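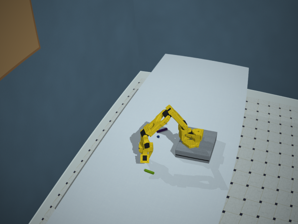

Cania Household Color Words

A word list of everyday color names, collected from written answers and cleaned by hand.

Version 4, last updated May 27, 2025

Summary

Cania is a list of the words people use for colors at home: on walls, towels, coats, yarn, crockery and so on. It holds 1005 entries in American English. Each entry gives the word or phrase, the basic color it falls under, the kind of object it was used for, and a short note on usage where we had one.

The list was started by Dorottya Tóth as a side project to a spelling dictionary. Gergely Barta took over the cleaning in version 2. Isauro Xolalpa wrote the usage notes.

What is in the folder

words.csv: the main list, one entry per line
groups.csv: the basic color groups and their short codes
notes.txt: longer usage notes, keyed by entry number
changes.txt: what changed between versions

Fields in words.csv

id: entry number. Numbers are not reused when an entry is dropped.
word: the color word as written, in lower case
group: the code of the basic color
object: wall, cloth, yarn, dish, paper, toy or other
spelling: other spellings found, separated by semicolons
note: yes or no, depending on whether notes.txt has something for it

How the words were collected

People were sent a paper form with nearly 2000 prompts spread over several mailings. A prompt named an object and asked for the color of the one in their own home. They could write anything, including "don't know." No color chips were shown, and we did not ask anyone to match a shade.

Answers were typed in as written. Areti Lambrakis then merged plain misspellings with the usual form. Spellings that looked deliberate, such as "grey" beside "gray," were kept in the spelling field.

An entry had to come from at least 5 different people to stay in. Paint brand names were removed unless the word is also in common use without the brand.

Groups

Most words went to a group without trouble. The pinks and purples took longest. "Magenta" was filed under pink by one reader and purple by another, and it now has both codes, with pink first. "Burnt orange" stays under orange, though several people used it for things others would call brown or rust.
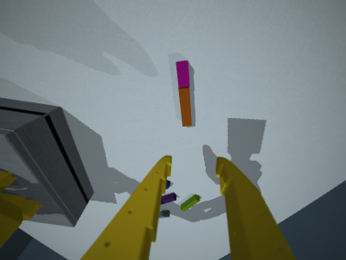

Magenta and orange blocks, end to end.

Pale blues that shade into white are marked with the code BW. Please do not fold these into blue if you are counting group sizes, as they are a large part of the wall entries.

Known problems

The object "toy" has few entries and should not be used alone.
Words for metal finishes (brass, pewter, chrome) are uneven. Some people treated them as colors and some left the line blank.
Entry order in version 1 does not match later versions. Use the id field.
Two-word phrases are sometimes hyphenated and sometimes not.

Use

The list is free to use and change for any purpose. If you publish something based on it, please give the name and version number. Corrections go to Győző Oláh, who keeps the master copy. Send the entry number and the change you want, one per line.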